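Small Kitchen Tips > Electric Pots & Cookers
Search this site Enter keyword Go
Print this page | E-mail this page

Keeping an electric pot nice
by Iresha Cassim
March 2020

Quick one this month, I have jars to wash. Lots of you wrote in after the rice page asking about the little electric pots, the plug-in ones for soup and noodles and porridge. So. What I do with mine, in no real order.

First wash. Warm water, drop of dish soap, soft sponge, rinse. Then fill halfway with plain water plus 2 spoons of white vinegar, boil, tip out. Gets rid of that new smell. Mine needed it twice.

NEVER put the base under the tap. Damp cloth, wrung out hard. Unplug first, let it cool all the way. If water gets down by the controls leave it alone for a full day before you plug it back in, upside down on a towel if the shape allows.

Scorched milk or porridge: cover the burnt bit with water, spoon of baking soda, low heat for 9 minutes, switch off, walk away. Wooden spatula after. No steel wool, ever. I ruined a perfectly good Ruko that way and my sister still brings it up.
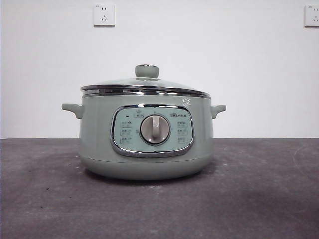
Lids get forgotten and they're the worst part. Grease creeps in where the glass meets the metal and just sits there going brown. Old toothbrush, baking soda paste, go round the edge slowly, rinse, stand it on its side to dry. On a glass lid with a steel rim like the one on this green pot, do the underside of the rim too. Same brush for around the bottom of the knob, there's a thin silver ring there that'll collect all sorts. Chrome edge on the front panel, dry cloth only, then a second dry cloth. Vinegar is OK on plain steel but I keep it off anything shiny and off the dial. For the crack around a dial use a cotton swab, barely damp. Dont poke.

Pale colors stain. Curry splashes, beet, tea. Wipe right away while you're still cooking (careful, hot) or you will be looking at that yellow spot till May. If it's set already try a dab of plain dish soap left on for 20 minutes. Worked on my Carkik, did not work on my neighbor's, no idea why.

Limescale, the white chalky ring. Half lemon, water to cover, boil, cool, rinse. Once a month if your water is hard like ours.

Handles. The short stubby kind get hot quicker than you'd think. Folded dish towel, both hands. I also have some silicone grips, Larnent I think, bought for a cast iron pan, they fit more or less.

Where to put it. Not under the wall cabinets!! Steam lifts the finish, I had to repaint 2 doors. Pull it forward on the counter, cook, let it cool, then push it back. Cord coiled loosely, not wrapped tight around the pot.

Storing: lid upside down on top with a paper towel in between so air gets in. Closed up tight it smells musty in a week. Nothing heavy stacked on the glass.

Spare lids, since someone asked. Measure the inside across, not the outside. Mine is 19 cm and the Herath hardware store had one that sat fine. Bring the pot with you if you can, they didnt mind.

Next time drawer liners, if I get to it.

Print this page | E-mail this page
Filed under: Cleaning, Countertop Cooking, Reader Requests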